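Sedemau's free story chapter lands in November, and it brings back the radio tower

Fans of Sedemau have been asking for more time in its flooded mountain town ever since the credits rolled, and now they're getting it. Developer Molell has announced a free chapter for the story-driven mystery game, due in November on PC and consoles, and it picks up with the one character everyone wanted to follow: Poditard, the voice on the night radio.

If you played the original, you'll remember how little we learned about him. He read weather reports, took strange calls and signed off just before the dam gates opened. The new chapter puts you in his chair for a single night shift, with 69 calls to answer or ignore, and the order you take them in changes what the town believes by morning. I love this idea!
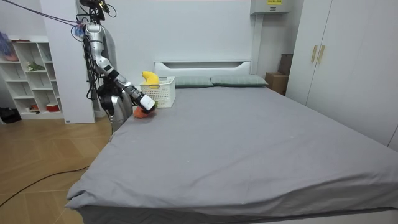
A silver humanoid robot at the bedside, an orange object in its gripper.

Writer Nazma Debnath says the chapter grew out of a stack of scenes that never made it into the main game. "We had 200 pages of radio dialogue and nowhere to put it," she said during a livestream. "Poditard lies to people all night long, and some of those lies are kind. I wanted players to feel how easy it gets."

That should please anyone who has spent time arguing over the ending, where Mayor Aguirre either saved the lower streets or sold them off, depending on which tapes you found. Debnath wouldn't say which version is true, but she did confirm that Aguirre calls in 2 times during the shift, and that the second call can be missed completely.

Composer Marcus Achterberg is back too, with new music recorded for the station's late-night slot (the sleepy organ theme from the diner gets a full version, finally). The songs play in full if you leave the microphone off, so expect some very slow first runs.

Molell is also opening a small test before release, with room for 1,000 players who already own the game. Sign-ups are in the main menu under "Night Shift," and saves from the test will carry over to the finished chapter.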